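Chapter 4
Showing by Hand: Where a Robot's Examples Come From

By the end of Chapter 3 you had a model that could learn from examples, and you probably noticed how quietly we slipped past one question. Who makes the examples? For a program that sorts mail, the letters already exist. For a robot that has to put kitchen tools away, somebody has to do the job first, over and over, while a machine records how it went. I think this is the most exciting part of the whole field, and it takes up the next 29 pages!

Our running case is the Sunside set, a collection of 458 recorded tries at simple kitchen chores. Each try is called a demonstration. The person works through a pair of hand-held grippers instead of bare fingers, so that every squeeze and turn is one a robot with similar grippers could copy.
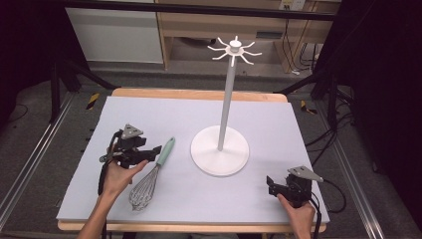 Naidu, reading a draft of this chapter, objected that a person holding grippers is still a person, with a person's shoulders and a person's reach, and that some of what gets recorded will be out of range for any arm bolted to a table. The objection is a good one, and Section 4.3 is built on it. For now, keep a list of motions you suspect would not carry over.

A demonstration has two halves. One is what was sensed: the camera views, moment by moment. The other is what was done: where each gripper moved and how far it opened. The learner's job is to get from the first to the second. A view taken right at the gripper is a great help, for it shows the contact up close.
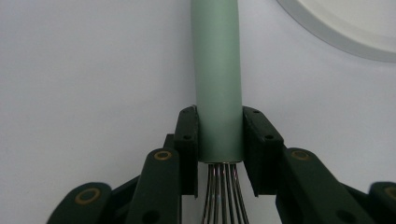
Timing ties the two halves together. If the motion record runs even a little behind the pictures, the learner will be taught to close on a handle too late, and it will learn that mistake faithfully. Section 4.2 shows how the Flinik recorder lines them up, and lets you spoil the timing on purpose to see what happens.

Variety matters just as much. Move the tool, turn it, start from the other side (my favorite part, because you begin to see your own habits).
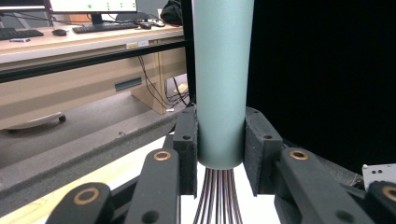 Should a clumsy try be thrown out? Keep it if the job got done, and mark it as clumsy, so you can train with and without such tries and compare.

Before going on to Section 4.1, open the Zodholm workbook and look through the first 8 demonstrations. Write down where each one begins and where you would end it.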